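Home | Set-up | Recording | Care | Index

Darnitz Set-up Guide
Section 5 - Gathering your examples in simulation

Take your time with this part, as everything the system learns later starts right where you are now. 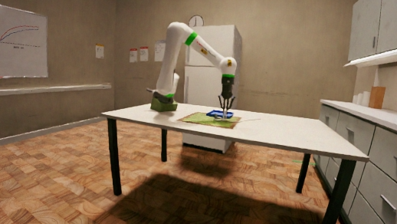
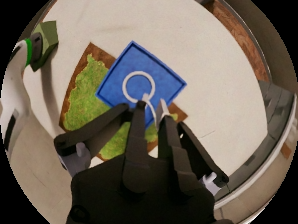 1. Open both views, room and wrist, and let them settle.
2. Guide the arm gently and save each run.
3. Reset, then go again until you have 500 good runs.

Caution: Slow runs teach slowness!

Panicker wrote to us that deleting the hesitant runs helped more than adding new ones.

Contact Darnitz Support | Back to top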